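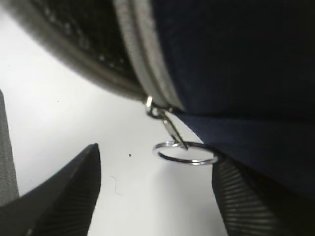 Wanted: people who own things with zips

Trikent is looking for 13 households and small workshops in and near Lakport to live with the Flutard for a month and tell us what is wrong with it. The Flutard is a tabletop arm with a two-fingered gripper, sold as a kit, meant for the fiddly end of domestic life: zips, pouches, lids, the drawer of cables everyone has and few discuss. We think it is rather good. We also built it, so our opinion has been ruled out.

What you would be doing

You get the kit on loan and put it together yourself from the printed manual. Please don't ring us during this part unless something is smoking. We want to know where the manual lets you down, and it is hard to find out if Ívar Lund is on the phone telling you which way up the base goes.

After that, you set the arm five small jobs a week from our list. Opening a pencil case by the ring on its zip is an early one. Folding a tea towel comes later, and we would manage expectations there. You write up each job in the notebook provided, in your own words. Rude ones are fine if they are legible.

Who we are after

You need a sturdy table that can be spared for the month, a plug socket within reach of it, and a fair amount of patience. You should be over 18. Being able to use a screwdriver helps. Being an engineer does not, particularly, and we already have several.

We would especially like to hear from people who sew, people who repair bags, and anyone who finds small fastenings awkward because of their hands. Our testers so far have mostly been men who like robots, and their notes show it.

Cats are allowed but must be declared on the form.

What you get

300 euros, paid at the end of the month once the kit and the notebook are back with us. Travel to the briefing evening is covered, and so is supper, though it will be sandwiches. If you want to keep the arm afterwards you can buy it at half the list price. So far 81 people have taken part in earlier rounds and a few of them did.

What we get

Your notebook, plus recordings from the small camera at the arm's wrist. It sees whatever is in front of the gripper, so clear away your bank statements. You may ask us to delete any recording, and we won't ask why.

How to apply

Pick up a form at the Hedegaard building, ground floor, or write to Ívar Lund at Trikent, same address. Tell us what your table is like and name one object in your home that annoys you every time you open it. Applications close on 25 June 2019. Kits go out in the fortnight after that, and a second round is planned for November.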